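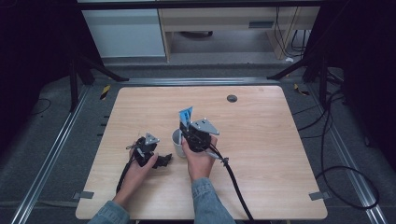 Our project for the Vudow workshop started with a pretty small question — how do you set up a table so that making a hot drink takes as few moves as possible? I teamed up with Štěpánka Kováčik, and we spent 2 weeks moving one cup all over the place.

My first layout had the cup way off in a corner. It looked tidy and I was really proud of it, but every packet meant a long reach, and Štěpánka kept bumping the cup on her way back (oops!). So we tried it closer to the middle, with a hand on either side. So much better! We ran each layout 7 times and wrote down every bump and every do-over.
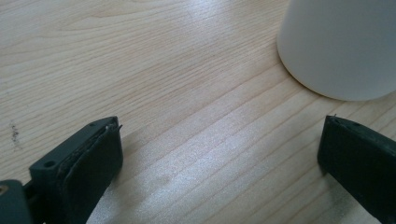
Fig. 2. Pale wood tabletop with the plain white cup.

The wood grain ended up being useful too. We picked out a darker streak and lined the cup up with it before each run — way quicker than measuring. Shiny spots made the grain harder to follow, so next time I'd turn off the lamp first. I'd also like to try a taller cup, and maybe one with a handle.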